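About Flidada

Hi, I'm Sabina Oravec, and I run Flidada, a little cooking school above the hardware store on Hämmerli Street.
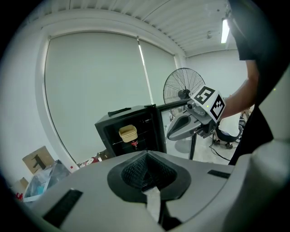

Do I need to know how to cook before I sign up?

Most people who come to us can manage eggs and maybe a pot of pasta, and that's plenty. We start with knives and onions and go from there.

I opened the school after years of cooking lunches at Jendia, a retirement home across the river. I loved the people, but what I liked best was when somebody's grandson wandered into the kitchen and asked how the soup was made. I'd stop everything and show him (the soup was sometimes late, sorry!). So when the rooms upstairs came up for rent one May, I took them before I'd even worked out where the stove would go.

We have 2 kinds of classes. Omerell is the beginner course, six evenings long, named after my grandmother's village, and it's mostly soups, bread, roast chicken and a really good salad dressing. The other is Saturday mornings, one dish at a time, and you can just drop in. Dumplings always fill up first - book early if you want those.

Groups are small and everybody cooks. I don't do demonstrations where you sit on a stool and watch me chop. You'll get flour on your shoes, you'll eat what you made, and you'll go home with the recipe on a card in my terrible handwriting.

The next Omerell course starts Wed 22 September at half past six. It costs $317, with all the food and an apron you get to keep. If you have allergies, tell me when you book and I'll change the menu - I'm used to it, my own sister can't eat nuts or shellfish.

The door is the green one to the left of the store, number 528. Ring twice, the bell is moody.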